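Teleoperators wanted - clothes handling, paid sessions (6 places)

Posted 7/31/18

We need people to drive a robot arm through laundry tasks by remote control. Picking up, pulling out, spreading flat, folding. No degree, no coding, no robot background needed. If you can fold a shirt and keep your patience when the shirt wins, keep reading.

Close-up work is most of the job. Big soft pieces, ribbed cloth, gathered elastic, and a lot of the time the fabric fills the view and you have to work out where the edge is from a fold and a bit of shadow.

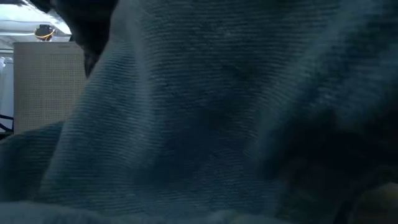

Jirnach Robotics - Demonstration Team

What you'd be doing

You sit at the control desk with two hand controllers and a screen. You move, the arm moves. Every run gets recorded from start to finish, and the recordings are what our Kudo software learns from. One run = one task, done the way you would want it copied. We are after more than 400 good runs per task, so yes, it is repetitive. Some people love that. Some quit after one morning and that's fine too, just tell us.

You will also do some hand guiding - standing next to the arm, holding it by the wrist and walking it through the motion yourself. Less of this than the remote work but everybody gets trained on both.

Tasks on the list right now:
- take one garment out of a heap without bringing the rest along
- find a hem or a waistband and get hold of it
- lay a top flat, sleeves out
- fold and stack
- turn things right side out (hard, we'll work up to it)

Bad runs are useful up to a point. If you drop something, finish the run if you can, then mark it as a drop. Please dont restart quietly and hope we won't see it. We will see it.

The grip is the part that takes longest to learn. You get the wrist view on screen, two fingers and whatever is between them, and no feel at all through the controllers. Thin cotton bunches up when you close on it. Elastic can pull back. Go slow, close, check, then lift.
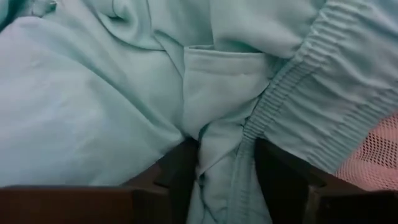
Wrist view: mint-green garment at the gripper fingers, ribbed band to the right of the pocket.

Who we're looking for

- 18 or over
- steady hands, either hand is OK
- fine with looking at a screen for long stretches (glasses no problem)
- able to say "that one was bad" about your own work
- can do at least two sessions a week through December

Nice to have, not required: sewing, alterations, dry cleaning, hotel laundry, retail folding tables. People who handle clothes for a living tend to pick this up faster than gamers do, though we take gamers as well. Our last group had both and they taught each other plenty.

Hours and pay

Sessions are 6 hours including a paid lunch break and short breaks whenever your wrists want one. Pay is $57 for the try-out, which is a short session, and the hourly rate is discussed right after if we both want to go on. Training is paid at the same rate as regular work. Parking is free behind the building, bus stop across the road.

Where

Plokholm building, second floor, the lab at the end of the hall past the kitchen. Elevator works. The desk goes up and down so sitting or standing is up to you. If you need a different setup for the controllers say so in your email and we will sort it out before you come in.

Safety stuff, short version

Long hair tied back, no scarves or dangling jewelry near the arm. Stop button stays within reach at all times. For hand guiding there is always a second person in the room. You get a full walk-thru before you touch anything.

What we record

The robot's cameras, the arm positions, and your controller inputs. Not your voice. Your name is not stored with the runs, you get an operator number. You'll sign a form about this on the first day, and we can send it ahead if you want to read it at home.

How to apply

Email Junpei Okabe on the Demonstration Team with "Pravden sessions" in the subject line (Pravden is the project name, helps us sort the mail). Tell us:
- which days and hours you can do
- any work you've done with clothes or fabric, paid or not
- left or right handed

No resume needed, a few lines is plenty. No cover letters please. We answer in the order they come in and book try-outs as we go - when the 6 places are full the ad comes down.

Already applied in the spring? Apply again, that list was for a diffrent project and we didn't carry it over.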